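Trunimance puts its hand-held gripper kit up for hire

13 February 2024

Trunimance has opened bookings for a hire version of its hand-held gripper kit, the one it has only sold outright until now. Two grippers per case, charger, spare pads, a dock for getting the recordings off. First cases go out in May.

Price is £846 a month plus VAT, minimum term 3 months. Deposit on top, amount not given on the page when we looked. Buying is still possible but you have to ask for a quote, and the firm wouldn't be drawn on what one comes to.

For anyone who missed the launch — you hold the thing, you do the job with it, it records what the jaws and the wrist were doing, and the recordings go towards training a robot arm to do the same job later. No arm needed on site. That is most of the appeal for smaller packers and kitchen firms who want to find out if a task is worth automating before they pay for floor space.

Snack packing is what the firm is pushing hardest. Bags and packets are awkward, they slide and crumple and no two land the same way up, and a lot of the existing arms on the market want rigid boxes. Trunimance says most of the sessions its own staff have run so far were mixed packets in and out of cardboard.

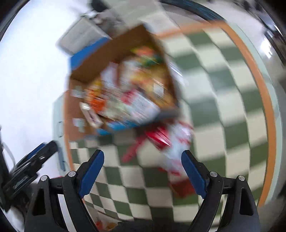 Schmieder, the packaging wholesaler, has had a case on trial and is keeping it on. Its packing manager told us staff picked it up quickly, quicker than the handheld scanners they got the year before, but that sessions longer than 60 minutes were hard on the wrist. They now swap over before that. There was also a grumble about the trigger, which is stiff when new. Trunimance says it knows, and that the hire stock will get a lighter spring.

Gustudent, which runs the campus snack box scheme, is down for one of the May cases. It wants to record box filling over the summer when the orders drop off and there is bench space to spare. No plans to buy an arm yet. A spokeswoman said they would see what the recordings look like first and "then have the argument about money".

What you get for the monthly fee: the case, postage both ways, one pad change, email support. What you dont get is the training itself. The recordings come out in an open format and you take them to whoever you like. Trunimance will do it for a fee, and names Kerum as the other firm set up to accept the files as they are. Kerum confirmed that but hasn't published its rates.

Worth checking the small print on damage. Pads are treated as wear and tear, linkages are not. Drop one on concrete and the bill is yours. Insurance can be added at checkout and looked reasonable to us, though it excludes liquids — soup and sauce people take note.

Storage is the other thing. Recordings are kept on the firm's servers for the length of the hire and wiped at the end, so anyone wanting thier own copy has to pull it off before the case goes back. There is a reminder email, apparently.

Bookings are through the Trunimance site. UK mainland only for the moment. Ireland later in the year, no date.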